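July, bathroom notes, afternoon

Back on the toilet today, and I have opinions about the Mimley descaler. The bottle wants 60 ml straight into the bowl. Last time I poured it down the middle like soup and it all sank to the drain, so this round I went slowly along under the rim, all the way around, and gave it 17 minutes by the phone timer. Much better smell than the old stuff too (sort of lemon peel and pencil shavings?). I'm keeping it.

Order I want us to stick with, so I don't have to work it out again next month:
seat and lid up first, then descaler, then leave it alone
sponge for the rim and seat, brush for inside the bowl, and please don't swap them!
brush down toward the drain, then back up under the rim
flush, let the brush drip over the bowl, back in its holder

The white toilet is easy enough on the outside, all smooth curves. The underside of the lid is the fiddly bit. Don't scrub the sticker, just go around it with a damp cloth. Same for the rubber bumpers: I had one come loose on the old seat at Sestidley and it took me ages to find one that fit.

The brush is fine for now. I priced a replacement from Dreduvier and got as far as the shipping page before I closed the tab. Maybe when the bristles go flat.

Still to do: rinse the bucket and put it away upside down, wipe the baseboard, check if we have any more sponges. El Fassi does a box of 140, so maybe we could split one with the unit next door? Also get a second pair of gloves in small, mine are enormous on everybody else.
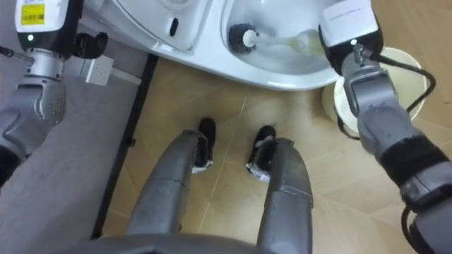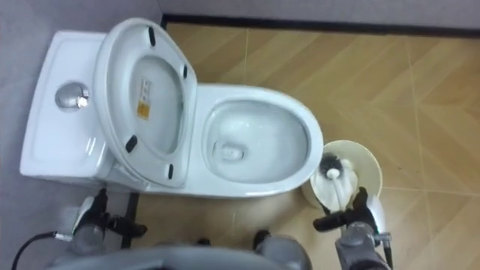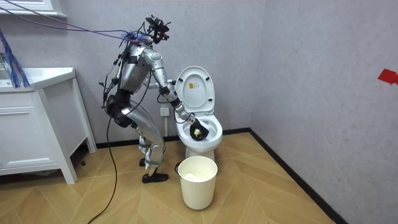 Bathroom, toilet cleaning. Brush in the bowl in the first, partly out of its holder in the second, bucket out front in the third.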